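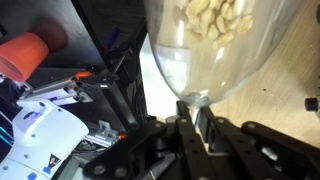
Deirdre Lynch asked after reading our first draft why the grip controller needs a phase estimate at all, if the wrist view already shows where the container is. Fair question, and the rest of this section is mostly an answer to it.

4.2 Phase-aware grip control

Figure 1. Wrist-camera view of the clear container with shelled peanuts, its narrow end at the fingertips. Input to the phase estimator, no crop applied.

The planner (Kandard) gives us a wrist path and a target tilt. It does not say how hard to hold. In the baseline, Tully, grip effort is set once at grasp and kept. Works for boxes. Fails for rounded plastic held at a narrow neck, where the load moves when the contents move and the container starts to turn between the fingers.

So we split the task in three phases - hold, tilt, settle - and let the estimator pick one at every control tick. Inputs: the wrist image, joint angles, motor current. Output: a phase label and a confidence. Low confidence means keep the last phase. We tried blending the phases instead and dropped it, the effort signal got noisy and teh tuning never ended.

Clear plastic is the hard part for perception. Highlights look like edges, and the background comes through the wall. Segmenting the container itself was a dead end for us. We segment the contents and track where they sit relative to the fingertips, which the camera sees at a nearly fixed place in every image. Peanuts are easy enough: pale, matte, they pile up. Have not tested with anything see-through.

The estimator runs at 20 Hz in a separate process from the effort loop. Messages go through Vunex, with a timestamp check on the recieving side; anything older than the previous tick is thrown out. Early on we skipped that check and got phase flips in the middle of a tilt.

Each method got 45 trials, same start poses. Tully lost the container in 9 of them, ours in 3. All of our losses came in the tilt phase with the confidence low, so the label was stale. A shorter hold-over would probably help, see Section 5. Logs were replayed in Brerkham with the image stream delayed by one tick and the labels did not change.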